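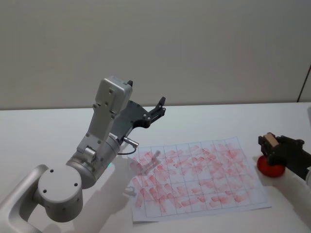 *Two arms at the table, with the grid sheet after a coloring exercise.*

# Cirko Grid Kit for school robot clubs

The Cirko Grid Kit is a set of exercises for clubs which already have two small robot arms and want a clear task for them. Students draw a grid on paper, fix a working area on the table, and program the arms to color the squares. It was developed with the Punico student club and is now sold by Aebischer, in English and in German.

The kit does not contain the arms. You can use it with most tabletop arms that have a simple two-finger gripper. If you are not sure about your model, please write to us before you order, and tell us how wide the gripper can open.

## What is in the box

- 300 sheets of plain white paper
- 24 sponge stampers, round, which can be washed
- 4 ink pads in red
- One student workbook with 40 exercises
- One teacher guide with solutions and a time plan

Rulers and pens are not included. We ask the students to draw the grid by hand, so the lines are never perfectly equal. This is part of the work - the program has to accept small differences from one sheet to the next.

## How the course is built

The first exercises use one arm only. The students learn to pick up a stamper, to come down to the paper slowly and to make one mark in one square. Pressure is the hard part. With too much of it the paper moves, and with too little there is only a pale streak.

After this comes the second arm. One arm colors and the other one waits, or both share the sheet and must not meet in the middle. For this chapter the workbook gives a page of signals which the two programs can exchange. Older students may write their own.

The last chapter is a small competition. Each team receives a new sheet and a pattern, and the judge looks at which squares are filled and how clean the borders are. The rules fit on one page and you may change them.

## From the club

"We used the kit for almost a full school year," writes Ursina Koller, who leads the Punico club. "My students wanted to go directly to the two arms. I let them try, and then we went back to chapter one. The shadow of the arm on the paper was a good discussion too, for the group that worked with a camera."

## Ordering

Schools can order by e-mail with a purchase number. The Venis table mat, with printed corner marks, is sold separately and is useful when several groups share one table. Orders for the autumn term should reach us before October. Refill paper and single ink pads are always in stock.

Page updated 30 Jul 2026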